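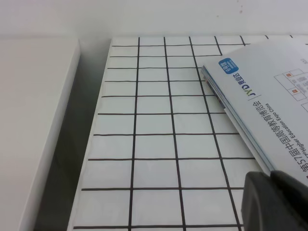

A grid is the cheapest tool on a worktable, and most people who lay things out for a living end up with one. Quilters have used them for years. So have framers, map folders, model builders and the people who sort buttons and beads at the Enville craft hall, where the tables are set up at six in the morning on market days and cleared by noon.

The simplest kind is a white mat with dark lines. You can buy one, print one or draw one. The drawn ones are rarely perfect. Lines come out a little thicker in one place than another, and a ruler that slips halfway across leaves a bend that stays for the life of the mat. For cutting fabric to size that matters. For sorting and laying out, it doesn't.

Dolan Supply, a two-room shop off the main street in Enville, sells plain white sheeting by the yard for this purpose. Customers take it home and mark it themselves. The shop suggests leaving a blank border along the edges, the width of a thumb, so that a worn or curled edge can be trimmed without losing a row of cells.

Cell size is where people disagree. Bead sorters like small squares. Quilters planning a layout want cells large enough to hold a whole block. Rectangles suit anyone who works with cards, labels or seed packets, and they waste less space on a long table. One Losia seed exchange keeps 700 packets in order this way each spring, filling a mat, boxing it row by row and starting over.

White has its drawbacks. It shows pencil, coffee and glue. It also throws light back up at the person working, which is pleasant on a gray morning and tiring under a strong lamp. The usual answer is to move the lamp to one side and wipe the mat down at the end of the day with a damp cloth - no cleaner, as many of them lift the ink.

Marking the lines is slow work. Start with the long ones, all from the same end of the table, and let them dry before crossing them. A paint pen holds up better than an ordinary marker. Tape is faster but raises an edge, and thin paper catches on it.

Store the mat flat if there is room. Under a bed is fine. A rolled mat will try to roll again for a day or two, and the corners need a weight until it settles. Canned tomatoes work well enough.

Related
A Better Shelf for Thread and Yarn
Ridenine: Six Tables, One Long Room
What to Keep in a Button Jar

Get our monthly newsletter. You can unsubscribe at any time.

Contact | Copyright | Back to top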